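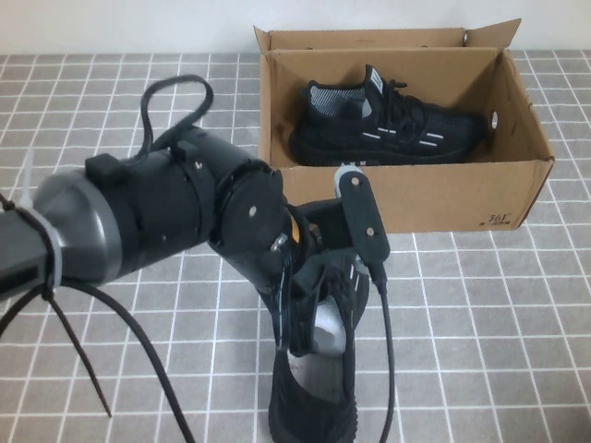
When Hidayah Pattinasarany moved to Entwistle, she looked first for an apartment and second for a place to pray. The apartment took her 4 days. The prayer room took much longer, and in the end she helped to open it herself, on the upper floor of a Methodist chapel.

"In my country I never had to search," she told me in the chapel kitchen, a little before the evening prayer. "You hear the call from three sides. In Entwistle I had an application on my phone and a towel on the bedroom floor."

The chapel had 279 members in its best years. On a usual morning of worship it now has far fewer, and most of the rooms upstairs were locked. The minister, Haf Prosser, offered one of them after Pattinasarany wrote to her in December.

"I read the letter two times, and then I went up to see if the heating worked," Prosser said. "It did not work. I answered yes anyway."

Not everybody in the congregation agreed. Emlyn Skyrme, who has played the organ in the chapel since he was a young man, spoke against the plan at the church meeting. He told me he has not changed his opinion very much.

"I like these people. My question was about the building," he said. "My grandparents gave money for it, and they gave it for a certain purpose. I think a person can say this and still hold the door open for his neighbor."

Pattinasarany was present when he said it the first time. She said she preferred it to silence. "In his place maybe I would ask the same. He told it to my face, and afterward he asked me if I wanted tea."

Five families come regularly now. During Ramadan there were more, and they used the hall downstairs for the meal after sunset. Some chapel members joined them. Prosser brought soup and was asked, politely, what was in it.

I asked Pattinasarany if she would like to have a real mosque in the town one day. She thought for some time before she answered.

"Yes, of course," she said. "But my daughter learned her first surah in that room, with the organ practice coming through the floor. She still says it a little too slowly."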